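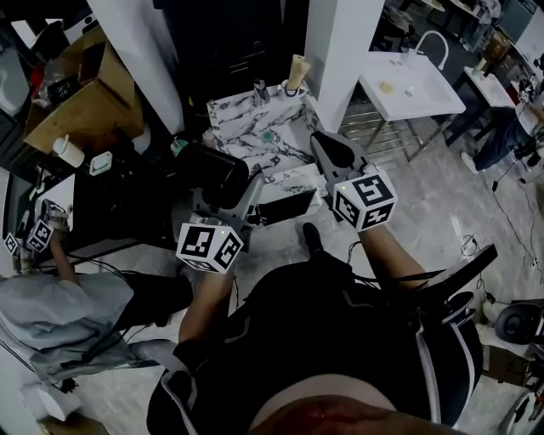

**slowboil** replied:

Graining that shows up the next day is usually a seed crystal problem, and temperature has little to do with it. Did you wash down the sides of the pan before the syrup came to a boil? Any dry sugar stuck above the liquid line will fall back in during cooling and start the whole batch off.

---

**tin_and_parchment** wrote:

Washed down with a wet pastry brush, then lid on for the first part of the boil so the steam would do the rest. Same method as always. The only changes from the last good batch are the thermometer (Ludolley probe, replaces an old glass one) and the corn syrup. I was out of the usual and used Perora glucose, which is a lot thicker.

Recipe is plain vanilla fudge: sugar, milk, 200 g cream, butter, syrup, salt. Cooked to soft ball, cooled in the pan without stirring, then beaten by hand until it lost its shine. Texture was fine when I cut it. By the following evening the edges were sandy and the center had gone short and dry.

---

**slowboil** wrote:

Did you check the new probe in boiling water?

---

**tin_and_parchment** wrote:

Not before cooking. I did it after reading your question. It reads 2 degrees low at a full rolling boil, Fahrenheit, corrected for elevation.

---

**half_sheet** wrote:

Then that's your answer. If it reads low, you overcooked. Less water left in the syrup, more sugar out of solution as it cools, dry crumbly fudge. Subtract the offset from your target and try again.

---

**slowboil** wrote:

It explains dry. I don't think it explains sandy. An error that size puts you at the top of the soft ball range, and I have gone past that on purpose for a firmer slice with no graininess. Crystal size gets set when you beat. If it started too warm you get a small number of large crystals, and they keep growing in the box.

OP, what temperature did you start beating at, and was that from the same probe?

---

**tin_and_parchment** wrote:

Same probe. I went by "lukewarm on the bottom of the pan" as much as by the reading. The pan is a Wotov with a thick base and it holds heat longer than my old one, so the outside may not tell me much. It sat for 30 minutes before I started.

---

**half_sheet** wrote:

Half an hour in a heavy pan is short. I'd expect at least double that unless your kitchen is very cold. A water bath in the sink speeds it up, but you have to lower the pan in without jolting it.

---

**kettle_corner** wrote:

Coming at this from the syrup side. Thick glucose syrups generally have less water in them than the pourable bottled kind, and the sugar profile may be different too. If you swap by volume you end up with more syrup solids than the recipe intended. That should slow crystallization down, so I wouldn't blame it for the sand. It could easily change how the mixture feels when you beat it — it stays glossy longer, people get impatient and pour early.

Check the label for added water or flavoring before assuming it's a straight swap.

---

**tin_and_parchment** wrote:

Ingredients list is glucose syrup only. I measured by the spoonful, so yes, by volume.

---

**half_sheet** wrote:

I still say recalibrate first and change nothing else. If three things get changed at once and the next batch works, you've learned nothing about which one it was.

---

**slowboil** wrote:

Agreed on changing one thing at a time. I'd pick the cooling. The offset costs nothing to correct, so treat that as fixed and don't count it as a variable.

Also, a single-point check doesn't tell you the probe is off by the same amount everywhere. Test it in ice water as well. Some cheap probes are out at one end and fine at the other.

---

**kettle_corner** wrote:

How was it stored? Sandy edges with a drier center could just be moisture loss if the box wasn't tight. I had the same thing last December with a tray I left under loose foil next to the radiator in Bonsu. Wrapped pieces from the same slab stayed smooth.

---

**tin_and_parchment** wrote:

Cookie tin with parchment between layers. The lid fits but it isn't airtight. I hadn't considered that.

Plan: corrected target, same syrup weighed this time, full cooling before beating. Half the slab wrapped tight, half in the tin.

---

**tin_and_parchment** wrote (7/12/21):

Results. Ice water reading was correct, so the error is only at the hot end. Cooled until the pan was barely warm and the probe agreed. Beating took much longer, and it went from glossy to stiff quickly at the end.

After 2 days: wrapped half is smooth throughout. Tin half is smooth in the center and slightly dry on the cut faces, but not sandy.

---

**slowboil** wrote:

So cooling for the sand, storage for the dryness.

---

**half_sheet** wrote:

Or the lower endpoint for both. You changed the target too.

---

**tin_and_parchment** wrote:

True. I have enough cream for one more batch and will run it at the old endpoint with the long cool. Will post when it's been in the tin a couple of nights.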